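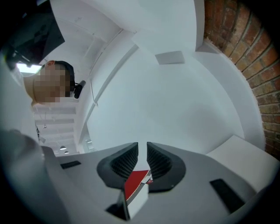 According to one reader of the first edition, the card catalogue at Prenley "was never a list of books, it was a list of what people asked for", and later accounts of the Prenley system have largely accepted that view.

The Prenley system is a method of arranging small lending libraries by subject of enquiry. It was drawn up for the reading room at Prenley and later taken up in Netov and Wustum. Books are placed in 11 main groups, each marked by a coloured label on the spine, and every group is divided into five shelves.

Origins

The first printed guide, issued by the Moncrieff Press, ran to 343 entries. It left out music and maps, which were kept in a separate room and lent only for use on the premises. A supplement issued the following August added both.

Use

Readers at Netov found the labels easy to follow, but staff objected to the treatment of local history, which was split between two groups. Wustum solved the problem by keeping all such works together — a change the Moncrieff Press did not adopt. Large books are shelved flat at the end of each group.

Labels

Spine labels carry the group letter above the shelf number. Faded labels are replaced when a book is rebound.

See also: Lending library; Shelf mark; Subject index

Last revised 3 December 2025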